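Washing windows and walls before summer

Every year in June I wash all the windows of our apartment in Arnville and, when there is still strength left, also the walls. My mother-in-law, Marjatta Rantala, taught me the order of the work and I keep it still.

Begin with dry work. Take a soft brush and go along the top of the window, then the corners, then the sill. If you put water on dust, you get gray mud, and it goes into every small gap. Vacuum the tracks of sliding windows with the narrow nozzle.

For glass I use 2 spoons of white vinegar in a bucket of lukewarm water and one small drop of dish soap. More soap is not better — it leaves stripes. Wash with a cotton cloth, pull the water down with a rubber squeegee, and wipe the blade after each pull. Choose a cloudy hour. In full sun the water dries before you can reach it.

Dark window frames show every drop. Wipe them at the end with a cloth that is only a little damp, and dry them right away. Do not use scouring powder on painted frames. 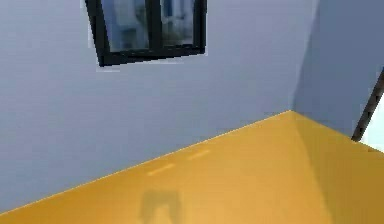

How do I wash a painted wall without leaving marks?
Start at the bottom and work up, then rinse from the top down. Dirty water that runs over a dry wall makes lines which are hard to remove, but over a wet wall it does little harm. Use a sponge that you have squeezed well, and change the water when it becomes cloudy.

Matte paint needs more patience. Try first behind a door or a cupboard, let it dry overnight, and look at the place in daylight. If it has become shiny, leave the rest of the wall alone and only dust it with a dry microfiber cloth.

For a grease spot near the stove, press a paste of baking soda and water on it for a few minutes, then lift it off with a damp cloth. Do not rub in circles. My neighbor Gayan Majumder uses chalk on fresh grease, and on his light walls it works well.

Wash the cloths at the end without fabric softener — it stays in the cotton and makes the glass cloudy next time.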